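Clendetti Arbeitsplatzsysteme
Produkte > Retourenbearbeitung > Brikska

Brikska
Teilautomatisierter Sortierplatz für gemischte Retouren

Artikelgruppe: Tischsysteme mit Roboteraufnahme
Ausführung: Einzelplatz oder Doppelplatz
Lieferzeit: 12 Wochen ab technischer Klärung

Produktbeschreibung

Brikska ist ein Sortierplatz für Betriebe, in denen zurückgesendete Einzelartikel aus unterschiedlichen Warengruppen geprüft, erfasst und auf Zielbehälter verteilt werden. Das System besteht aus einem Robotertisch, einem Ablagetisch, dem Bedienterminal und der Software zur Aufgabenverteilung. Der Roboterarm übernimmt das Umsetzen der Artikel von der Ablage in den Zielbehälter. Auspacken, Sichtprüfung und Zustandsbewertung bleiben beim Personal.

Die Aufteilung folgt dem Ablauf in der Retourenstelle. Eine Person entnimmt den Artikel aus der Verpackung, prüft ihn, vergibt am Terminal einen Zustandscode und legt ihn auf den Ablagetisch. Mit der Freigabe geht der Auftrag an den Arm. Währenddessen kann das nächste Paket geöffnet werden. Artikel, für die kein geeigneter Griff hinterlegt ist, werden am Terminal gelb markiert und von Hand umgesetzt.

Robotertisch und Ablagetisch

Beide Tische werden auf Stoß gestellt und am Untergestell verschraubt. Sie sind getrennt höhenverstellbar. Der Ablagetisch ist in der Grundausführung 600 mm tief und wird mit heller Platte geliefert, andere Dekore sind auf Anfrage möglich. Der Robotertisch trägt den Arm auf einer Montageplatte, deren Bohrbild bei der Bestellung anzugeben ist. Das Kabelpaket wird nach hinten unten geführt, Steuerung und Netzteil finden im Unterschrank Platz.

Der Roboterarm gehört nicht zum Lieferumfang. Er wird vom Betreiber beigestellt oder über den Integrationspartner Bahrami bezogen. Für die Auslegung benötigen wir das vollständige Datenblatt des vorgesehenen Arms einschließlich Greifer und Fingersatz.

Aufgabenverteilung

Die Software führt für jeden Artikel eine von drei Einstufungen: freigegeben, Freigabe mit Bestätigung, nur manuell. Neue Artikel stehen grundsätzlich auf »nur manuell«. Eine Änderung der Einstufung kann ausschließlich mit der Rolle Platzverantwortung vorgenommen werden und wird mit Begründung protokolliert. Die Einstufung gilt je Greifer. Nach einem Fingerwechsel sind alle Freigaben gesperrt, bis der neue Fingersatz am Terminal ausgewählt und der Probegriff ausgeführt wurde.

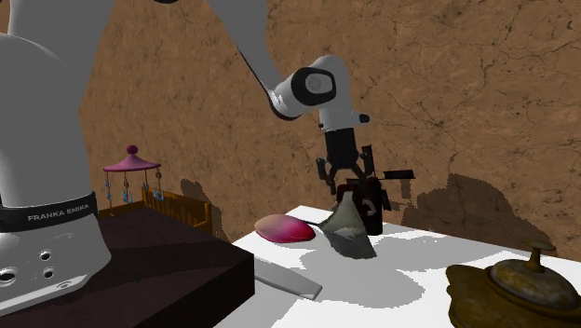 Die Griffplanung erfolgt in der mitgelieferten Simulationsumgebung Brikska Plan. Der Betreiber stellt dort Tischhöhen, Armposition und Artikelmodelle ein und prüft, aus welcher Richtung ein Artikel erreichbar ist, bevor der Griff an die Anlage übertragen wird. Gemischte Belegungen können dabei gemeinsam betrachtet werden. Wenn die geöffneten Finger senkrecht über dem dunklen Gegenstand stehen, liegt die rosafarbene Computermaus gleich daneben an der Tischecke, und der flache, durchscheinende Gegenstand befindet sich noch vor dem Zielteil. Für solche Belegungen berechnet Brikska Plan den seitlichen Freiraum der Finger und legt die Reihenfolge der Entnahme fest. Durchscheinende und sehr flache Teile sind in der Voreinstellung auf »Freigabe mit Bestätigung« begrenzt. Der Wert lässt sich je Warengruppe verschärfen, eine generelle Lockerung ist gesperrt.

Artikel mit seitlich abstehenden Teilen erfordern eine eigene Griffdefinition. Maßgeblich ist der Körper des Artikels. Griffe an Hebeln, Ausgüssen, Kabeln oder beweglichen Anbauteilen werden von der Software abgelehnt, sofern diese im Modell als solche gekennzeichnet sind. Die Kennzeichnung ist Aufgabe des Betreibers und Bestandteil der Schulung.

Schattenbildung auf der Ablage

Auf hellen Tischplatten erzeugen Arm und Artikel je nach Lichteinfall großflächige Schatten. Diese können die Konturerkennung stören, besonders bei hellgrauen Artikeln auf hellem Grund. Brikska Plan bildet bis zu 2 Lichtquellen ab, deren Position und Stärke frei gewählt werden. Für die Anlage selbst empfehlen wir eine diffuse Flächenleuchte oberhalb des Ablagetischs (Zubehör). Bei direktem Tageslicht von der Seite ist eine Abschirmung vorzusehen. Für Sortimente mit hohem Anteil heller Teile ist die Tischplatte auch in Mittelgrau erhältlich.

Änderungen für das Personal

Mit der Einführung verschieben sich Tätigkeiten am Platz. Die folgenden Angaben beruhen auf dem Betrieb am Standort Brernier, an dem der Doppelplatz seit Juli im Einsatz ist. Dort waren zum Start 1.857 Artikel im Stammdatensatz angelegt, von denen zunächst nur ein kleiner Teil für den Arm freigegeben wurde.

Der Gang zum Behälterregal entfällt für freigegebene Artikel. Prüfen, Bewerten und Erfassen nehmen dafür einen größeren Teil der Schicht ein. Der Standort hat darauf mit einem Wechsel der Tätigkeit innerhalb der Schicht reagiert: Das Personal rotiert zwischen Auspacken, Prüfplatz und manueller Umsetzung. Längeres Stehen an einer Stelle war vorher selten und wurde nach den ersten Wochen als Belastung gemeldet. Seitdem gehört eine Stehhilfe zur Standardausstattung des Doppelplatzes, und die Höhe des Prüftischs wird bei der Anmeldung am Terminal aus dem persönlichen Profil übernommen.

Neu hinzugekommen ist die Rolle Platzverantwortung. Sie umfasst das Pflegen der Griffdefinitionen, die Freigabe neuer Artikel und die Auswertung abgebrochener Griffe. In Brernier wurde die Rolle mit Beschäftigten aus der Retourenprüfung besetzt. Vorkenntnisse in der Programmierung werden nicht vorausgesetzt, Kenntnis des Sortiments dagegen schon. Die Eingruppierung ist Sache des Betreibers und sollte vor der Inbetriebnahme geklärt sein.

Das Arbeitstempo gibt der Prüfplatz vor. Der Arm wartet auf die Freigabe und fordert keine Artikel an. Eine Anzeige der Wartezeit des Arms am Terminal ist technisch möglich, ab Werk jedoch abgeschaltet. Personenbezogene Auswertungen sind in der Software nicht vorgesehen. Protokolliert werden Artikel, Griff, Ergebnis und bei Änderungen an den Freigaben die verwendete Rolle.

Bei Störungen arbeitet der Platz im Handbetrieb weiter. Der Arm wird dazu über den Schlüsselschalter in Parkstellung gefahren und stillgesetzt. Zustandscodes und Zielbehälter werden weiterhin am Terminal angezeigt, der Ablauf entspricht dann dem eines gewöhnlichen Sortierplatzes. Wir empfehlen, den Handbetrieb regelmäßig zu üben, auch wenn kein Anlass besteht.

Sicherheit

Die Risikobeurteilung ist für jede Anlage am Aufstellort zu erstellen. Sie umfasst Arm, Greifer, Fingersatz und das vorgesehene Sortiment. Artikel mit Klingen, Spitzen oder zerbrechlichen Teilen sind gesondert zu betrachten, da auch der gegriffene Gegenstand eine Gefährdung darstellen kann. Clendetti liefert die Unterlagen zum Tischsystem und zur Software; die Gesamtkonformität bescheinigt der Integrator.

Der Übergabebereich auf dem Ablagetisch ist durch einen Bereichssensor überwacht. Bei einem Eingriff während der Bewegung hält der Arm an. Die Fortsetzung erfordert eine Quittierung am Terminal, ein selbsttätiger Wiederanlauf findet nicht statt.

Technische Angaben

Aufbau: Stahlrahmen, pulverbeschichtet, Tische verschraubt
Höhenverstellung: elektrisch, je Tisch getrennt
Tiefe Ablagetisch: 600 mm, Sondermaß auf Anfrage
Tischplatte: Weiß oder Mittelgrau matt
Greiferfreigabe: Zweifingergreifer, Sauggreifer nach Prüfung
Terminal: schwenkbar, mit Handschuhen bedienbar
Schnittstelle zur Warenwirtschaft: Dateiaustausch oder Webdienst
Sprachen der Bedienoberfläche: Deutsch, Englisch, Polnisch, Türkisch
Aufstellung: Innenraum, ebener Boden, trockene Umgebung

Lieferumfang

Robotertisch mit Montageplatte und Unterschrank
Ablagetisch mit Bereichssensor
Bedienterminal mit Halterung
Softwarelizenz für Aufgabenverteilung und Brikska Plan, je Anlage
Stehhilfe (nur Doppelplatz)
Montageanleitung und Unterlagen zur Risikobeurteilung

Nicht enthalten sind Roboterarm, Greifer, Zielbehälter, Behälterregal und die Anpassung der Warenwirtschaft.

Zubehör

Diffuse Flächenleuchte mit Ausleger
Seitliche Abschirmung gegen Tageslicht
Einsatz für Kleinteile, rutschhemmend, in die Ablage einlegbar
Zweites Terminal für die Platzverantwortung
Rollensatz für den Ablagetisch, feststellbar (nur in Verbindung mit Positionserkennung)

Inbetriebnahme und Schulung

Die Griffplanung kann beginnen, sobald die Artikelmodelle vorliegen. Eine aufgebaute Anlage ist dafür nicht erforderlich. Erfahrungsgemäß nimmt das Anlegen der Modelle mehr Zeit in Anspruch als die Montage. Betreiber sollten vorab klären, für welche Artikel Maße und Gewichte tatsächlich gepflegt sind.

Die Schulung besteht aus einem Teil für alle Beschäftigten am Platz und einem weiteren für die Platzverantwortung. Der erste behandelt Ablage, Freigabe, Quittierung und Handbetrieb. Der zweite findet überwiegend in Brikska Plan statt und schließt mit der Freigabe eigener Artikel an der Anlage ab. Die Teilnahme während der Arbeitszeit ist einzuplanen. Nachschulungen bei Personalwechsel können einzeln gebucht werden.

Wartung

Tischsystem und Sensorik sind jährlich zu prüfen. Für den Arm gelten die Vorgaben des jeweiligen Herstellers. Fingerbeläge gelten als Verschleißteile und werden bei Schichtbeginn durch Sichtprüfung kontrolliert. Softwareaktualisierungen werden außerhalb der Betriebszeit eingespielt; vorhandene Freigaben bleiben erhalten, sofern die Aktualisierung die Griffplanung nicht betrifft.

Anfrage

Für ein Angebot benötigen wir eine Artikelliste mit Abmessungen und Gewichten, die Anzahl der Zielbehälter, einen Grundriss des Aufstellorts mit Fensterlage sowie Angaben zum vorgesehenen Arm. Ein Formular steht im Downloadbereich unter »Planungsunterlagen Brikska« bereit.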